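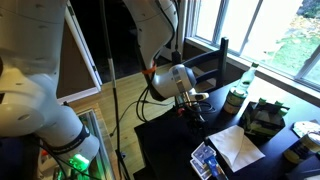
ABOUT US

Home | About Us | Courses | Fees | Find Us

Grirkov Language School is a small evening school for adults in Bemalley. We teach English for daily life and for work, and we also have courses in Spanish and Portuguese. Most of our students have a job during the day, and many of them have children at home, so our lessons start late and never last more than 2 hours.

The school began in two rooms above a shoe shop on Dadow Street. At that time we had one course only, English for beginners, and the students brought their own chairs when the group became too big. After some years we moved to the present house, where each group has its own room and there is a kitchen for the break. The name stayed the same. People often ask if Grirkov is a method. It is a family name, and we have no special method with a name.

How we teach

We keep our groups small. There are 10 students in a group at most, and when one more person wants to come, we open a waiting list. From the first evening the teacher speaks mainly the language of the course. It is tiring in the first weeks, and we know it well, for all of our teachers have learned at least one foreign language as adults.

Grammar we explain with short examples and then we use it in talking. We do not give much homework. What we ask is that you listen to the new language a little every day, in the bus or while you cook, even if you understand only some words.

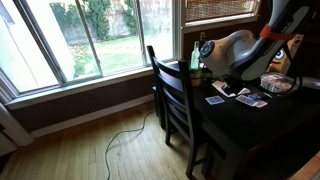

Paredes, from the Tuesday English group, told us that she had studied from books for a long time before and could still not make a phone call to the dentist. In her second course she made the call, and she wrote down the new words from it for the whole group. We were very glad to hear this, and now there is a telephone evening in every course. Students sit back to back, so they cannot help themselves with their hands, and they must arrange a visit, change it, and ask the price.

Placement and levels

Before you join, we invite you to a short talk with a teacher. There is no written test. We speak with you for a few minutes, you read a small text, and then we suggest a level. If after the first lessons you feel the level is wrong, you can change the group without paying again.

New beginner courses open in April and in the fall. For the higher levels you can enter at any time when there is a free place. 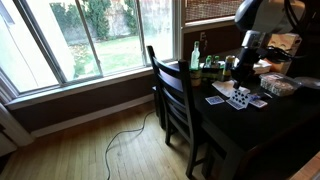
Students who miss an evening can take the same lesson with another group in that week, if they tell the office before noon. Please do not be shy to use this. We prefer to see you in a different group than not to see you.

Our conversation table is open to everyone, also to people from the neighborhood who only want to practice. It is free, and you can bring a friend. We talk about food, work, children, the news, and sometimes we only complain about the weather, but in a foreign language.

If you have a question about the courses, write to the office or come by before the evening lessons.

Last updated: Jul 19, 2021

Contact | © Grirkov Language School, Bemalley | Back to top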